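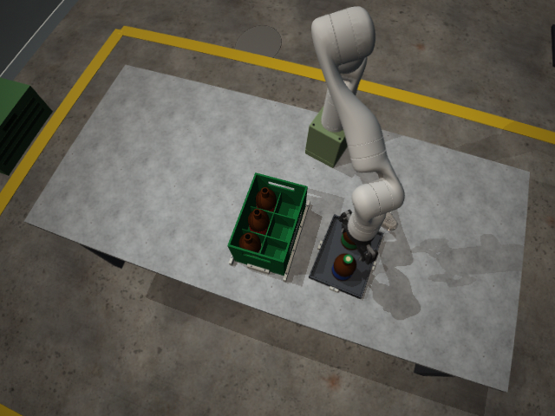
**Terminology work for translators, handout 5: extracting and recording terms**

Course tutor: Marcelle Lemaire. Exercises by Tudor Stanciu.

Read this handout before the seminar. It assumes you have finished handout 4 (building a small comparable corpus) and that your corpus is saved as plain text, one file per document, in UTF-8.

## 1. What counts as a term

A term is a word or group of words that stands for a concept within a subject field. The same form may be a term in one field and an ordinary word in another. *Bearing* is a term in mechanical engineering, a different term in navigation, and no term at all in *she had a proud bearing*.

For this course a candidate is accepted if it meets both of these conditions:

- it can be given a definition that places it in relation to other concepts in the field;
- replacing it with a near-synonym would change the meaning, or would be marked as wrong by a specialist reader.

Frequency is not a condition. A term may occur once in a text and still need a record.

## 2. Single-word and multi-word terms

In English most technical terms have two or more words. The usual patterns are:

| Pattern | Example |
|---|---|
| adjective + noun | hydraulic pressure |
| noun + noun | pressure valve |
| noun + noun + noun | pressure relief valve |
| noun + preposition + noun | angle of incidence |

The third pattern causes the most trouble. *Pressure relief valve* must be read as [pressure relief] [valve], a valve for the relief of pressure. The French *soupape de surpression* does not copy the structure, and a translator who works word by word will produce something a French engineer would not write. Work out the bracketing first, then look for the equivalent.

Shortened forms are a separate matter. A manual may introduce *pressure relief valve* in full and then use *relief valve* or simply *valve* for the rest of the chapter. All three point to one concept. They go in one record, with the short forms entered as variants and a note on where they are used.

## 3. Extraction

The practice corpus is the Guillot set, which holds 36 English documents and 45 French ones on pumps and pipework. The documents are not translations of each other. Do not try to align them.

1. Run the word list and remove function words using the stop list supplied.
2. Run the two-word and three-word lists with a minimum frequency of 5.
3. Compare the result with the general reference list. The English comparison returns 1648 candidates.
4. Go through the candidates by hand in context. Reject fragments such as *relief valve is* and general phrases such as *following page*.
5. Search again for each accepted head noun to find the rarer combinations that fell below the limit in step 2.

Step 5 is often left out and marks are lost for it. If *valve* is accepted, every modifier of *valve* in the corpus has to be looked at.

Two measures are discussed in the reading: **precision** (accepted candidates divided by all candidates returned) and **recall** (accepted candidates divided by all true terms in the corpus). Recall can be calculated only if somebody has marked up the terms by hand beforehand. Blandine Moulin has done this for one file in the set, and her version will be given out in the seminar after you have handed in your own.
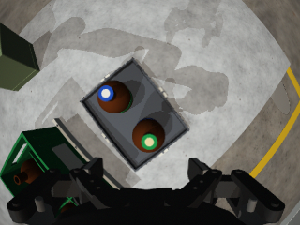

## 4. The term record

One record describes one concept. If a form has two meanings in the corpus, make two records. If two forms have one meaning, make one.

Required fields:

- **Subject field**, from the list in handout 4
- **Definition**, with source
- **Term (EN)** and **Term (FR)**, in the base form, lower case unless a proper name
- **Context**, a full sentence from the corpus for each language
- **Variants**, with type (short form, abbreviation, spelling, regional)
- **Status**: preferred, admitted or deprecated

The definition should begin with the broader concept and then give the features that set this concept apart. "A pressure relief valve is when the pressure is too high" is not a definition. "Valve that opens automatically when the pressure in a system exceeds a set limit" is. Leave out the article, and do not repeat the term inside its own definition.

A context taken from a translated text must be marked as such. Contexts from the Dramley glossary are not accepted, as its example sentences were written for the glossary.

## 5. Partial equivalence

Concepts do not always match across languages. English separates *safety* and *security*; French *sécurité* may cover both, although *sûreté* is used in some fields, and in the nuclear industry the division between the two French words follows its own rules. Where the match is partial, record each concept separately and explain the overlap in the note field. Do not force a single equivalent.

## Exercise

Write ten records from the Guillot set, at least six of them for multi-word terms. Include one case of partial equivalence. Send the file to Ginette Hoarau in the exchange format described in handout 4. Records typed into a word processor table will be returned unmarked.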